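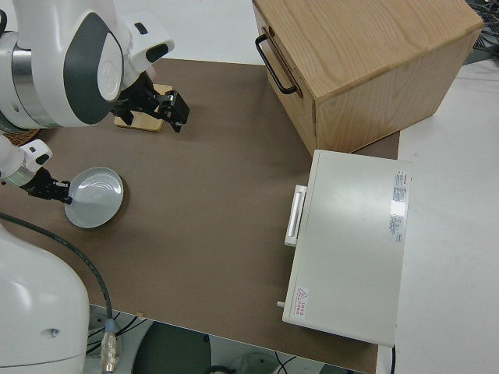
How do you all stop guests from leaving rings on a secondhand table?

I bought a brown dining table at the Elton flea market last November and I love it way more than a table deserves, but the finish is a mess of old cup marks and I'm terrified of adding more. Right now my whole system is coasters, the plain square kind in light wood like the one lying flat on the brown top there, and they work great as long as people use them (they don't!). My sister-in-law will set a hot mug down two inches away from one. I've got 20 people coming for a potluck next month and I can't follow them all with a stack of coasters. Do I refinish the top before then, put a cloth on it, or just wax it and hope? I don't know what the current finish is. Water beads up for a minute and then sort of sinks in near the middle. Budget is 100 dollars, and I live in an apartment, so no sanding clouds please.

Posted by torotstead_tess, 25 June 2022

maplebutter

If water sinks in near the middle, your finish is worn through there and wax by itself won't do much against a hot mug. Wax is nice to touch but it melts! I'd find out what you've got first. Put a dab of denatured alcohol on a cotton swab and try it somewhere hidden, like the underside of the lip. If it gets sticky after a few seconds, it's probably shellac. If nothing happens, try lacquer thinner on a different hidden spot, and if that softens it you likely have lacquer. Open a window for that one, it stinks.

For the party I wouldn't refinish. Even a wipe-on finish wants several coats with drying time in between, and then you should baby it for a few weeks while it cures, and you'd be rushing. Get a heat-resistant table pad, the kind with felt on the bottom, and throw a cloth over it. Mine was cut to size and came in under your budget, though a big oval would have cost more. Then do the table properly in the fall when you can leave it alone.

On the old marks, the white ones are usually moisture in the finish and sometimes they come out with a warm iron over a cotton towel, a few seconds at a time. Go slow and keep checking. Black ones are down in the wood and I've never had luck with those short of stripping.

rajput_street_junk

just use a vinyl tablecloth. we have had one on ours for years and its fine

maplebutter

Vinyl is okay for an evening but please don't leave it on for months! Some of them react with the finish and stick. I had to peel one off a Sirkness sideboard with a plastic scraper and it took the shine with it.

oldporchswing

Put the drinks somewhere else. I set up a card table by the kitchen door with the cups and the ice and an old beach towel under everything, and most people stay near it. For the food I use cork trivets, 25 cents each at a yard sale, and I put them out before anyone shows up so the hot dishes have somewhere obvious to go. I still get a ring now and then. I rub a little mayonnaise on it overnight and about half the time it's gone in the morning.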